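Plush rattle gift for a 9 month old – which one?

Posted in: Baby and Kids Gifts

mapleandmoss
Monday, January 10, 2022
Hi all! My niece is 9 months old and I'm hunting for a soft toy she can grab and chew on (she chews on everything, including my sleeve). I've narrowed it down to the Fadska otter rattle and the Justance bunny with the crinkly ears. The otter is cuter by a mile, but the bunny has those long skinny ears that look easy for little hands. Has anyone bought either one? I'd like to get it wrapped and mailed this week if I can make up my mind.

tuppence_jo
Bunny! We got the Justance one for my son in November and he still drags it around by one ear. The crinkle is loud enough to be fun and not so loud that you want to hide it in the car. The ribbon around the neck came loose pretty quickly, so I just snipped it off. I thought it looked better without it anyway.

greybarn
I'm going to go the other way and say otter. We were given the bunny too and my daughter had zero interest. The ears got crusty from being chewed and never felt soft again. The Fadska otter has a ring for a tail, and that ring was the whole attraction at our house. She'd lie on her back and whack herself in the face with it, laughing.

tuppence_jo
Crusty ears, ha. Okay, ours did go a bit stiff. I still think the otter is overpriced for what is basically a ring with a head on it.

mapleandmoss
You two are not helping, lol. Is the ring hard or squishy? She has 2 teeth coming in on the bottom and is a total grump over it.

greybarn
It's firm with a little give. Mine went after it nonstop when she was teething.

pennywhistle11
Can I throw in a third choice? Rao does a little knit giraffe with a bell in the tummy. I ordered 3 of them for different babies in the family and all the moms asked me where they came from. It's very light, so a baby can really wave it around. The colors are kind of muted – mustard and cream mostly – so if your sister likes bright stuff it may not be her thing.

greybarn
I had the Rao giraffe in my cart once and backed out. Knit toys snag so easily! One run-in with a zipper and you've got a loop hanging off it.

pennywhistle11
None of ours have snagged, and one of those babies lives with a cat. I do think people are too hard on knit toys.

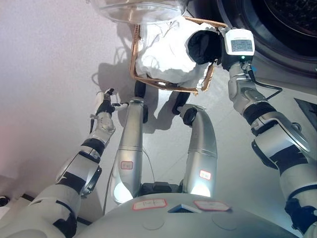
mapleandmoss
Does the giraffe come in a gift box, or do I need to buy one?

pennywhistle11
It comes in a plain cotton bag with a drawstring. I bought boxes from Drerkar and put the bag inside with some tissue paper.

tuppence_jo
Drerkar boxes are nice but get the size up from what you think you need. I squashed a poor stuffed duck into one last year and he came out with his beak sideways.

mapleandmoss
Okay, I think I'm going giraffe?? My sister's whole house is mustard and cream so it might as well be made for her. And I'll keep the otter in mind for her first birthday.

greybarn
She'll be past rattles by then! Get the otter now and the giraffe later, it's cute enough to sit on a shelf.

mapleandmoss
Ugh, good point. Going back to stare at both carts again.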